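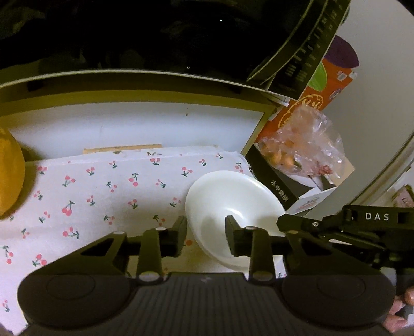
A hand-held gripper over a white bowl, on the cherry-print cloth.

Jingyi Luo will talk for an hour about fingertips if you let her, and one wet afternoon in February I let her. She had made tea, moved it twice to make room for parts, and forgotten to drink it. The grippers she builds are worked by hand, with no arm behind them, and she makes most of each one at home and finishes it at the shared workshop in Driltthorpe, where there's a decent drill press and usually somebody willing to argue about springs.

The first one, which she named Lalo, pinched beautifully on a pencil and was hopeless with crockery. The second, Azar, had links so stiff that her thumb ached by supper. She kept both, of course (I have never met a builder who could throw out a gripper), and they live in a drawer with 119 spare screws and a notebook of sketches going back to the old flat in Sturnov.

Bowls are what she cares about these days. A bowl has a thin rim, a sloping wall and no handle, so the two fingers have to come at it one inside and one outside,

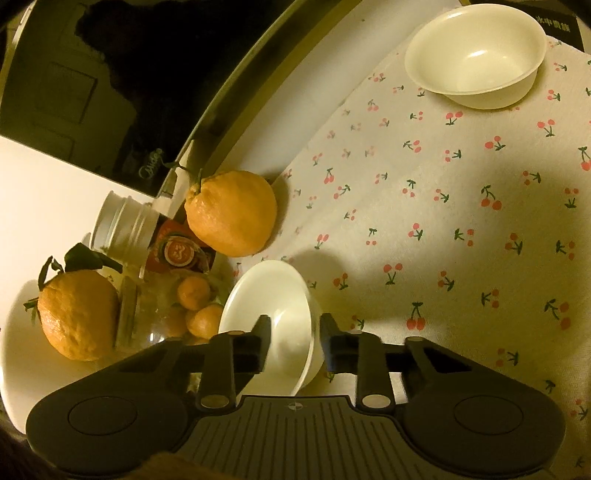 and then meet the wall squarely enough that it doesn't swing around between the pads. She spent 30 evenings on the shape of those pads alone, filing a little, trying again, filing a little more, and she'd tell you that the evenings went by very happily. Smooth china is slippery stuff, and a pad that feels wonderfully grippy on your own fingertip can slide right down the side of a dish!

The next pair will be softer at the tip. She has the drawings taped up by the kettle already, and she was still penciling changes onto them when I went to find my coat.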